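Qué es un medicamento y cómo sabe adónde ir

Texto para lectores de 8 a 12 años. Preparado por Hidayah Govindasamy y Heriberto Olvera.

Un medicamento es una sustancia que modifica el funcionamiento del cuerpo. Algunos medicamentos bajan la fiebre, otros reducen el dolor y otros eliminan bacterias. La parte que produce el efecto se llama principio activo. El resto del comprimido son excipientes: materiales que dan forma, sabor o color y que ayudan a conservarlo.

Un comprimido puede contener muy poco principio activo. Si se fabricara solo con él, a veces sería tan pequeño que costaría cogerlo con los dedos.

El recorrido por el cuerpo

Cuando una persona traga un comprimido, este baja por el esófago y llega al estómago. Allí empieza a deshacerse. Después, el principio activo pasa al intestino delgado, atraviesa su pared y entra en la sangre. Este paso se llama absorción.
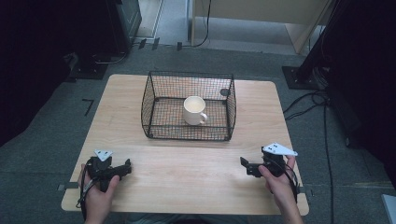

La sangre que sale del intestino pasa primero por el hígado. El hígado transforma una parte del medicamento antes de que llegue a los demás órganos. Lo que queda se reparte por todo el cuerpo, incluidas las zonas que no están enfermas. Un medicamento para el dolor de cabeza viaja también hasta los pies.

Entonces, ¿cómo sabe adónde ir? No lo sabe. Muchas células tienen en su superficie unas piezas llamadas receptores. Cada receptor reconoce moléculas con una forma determinada, de manera parecida a como una cerradura admite una llave. El medicamento actúa donde encuentra receptores adecuados. En los demás lugares pasa de largo.

A veces hay receptores de ese tipo en más de un órgano. En ese caso puede aparecer un efecto secundario, es decir, un efecto que no se buscaba. Ejemplos: sueño, boca seca, dolor de barriga.

La dosis

La dosis es la cantidad que se toma cada vez. El médico la calcula según la edad, el peso y la enfermedad. Una dosis demasiado baja no produce efecto. Una dosis demasiado alta puede hacer daño, aunque el medicamento sea el correcto.

También importa el intervalo entre una toma y la siguiente. El hígado y los riñones van retirando el medicamento de la sangre, y la cantidad baja poco a poco. La siguiente toma la vuelve a subir. 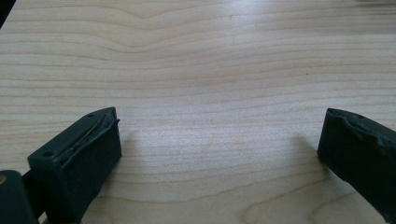
Superficie de madera clara con las vetas a la vista.

Normas de seguridad

Los medicamentos los da siempre un adulto responsable.
No se toma el medicamento recetado a otra persona.
Los comprimidos no se parten ni se trituran sin preguntar antes al farmacéutico.
Si encuentras un comprimido suelto, no lo pruebes. Avisa a un adulto.

Palabras nuevas

Absorción: paso del medicamento a la sangre.
Excipiente: material del medicamento que no es el principio activo.
Principio activo: sustancia que produce el efecto.
Receptor: pieza de la célula a la que se une una molécula.

Revisión del texto: Herman Entili, farmacéutico. Última actualización: 4 de julio.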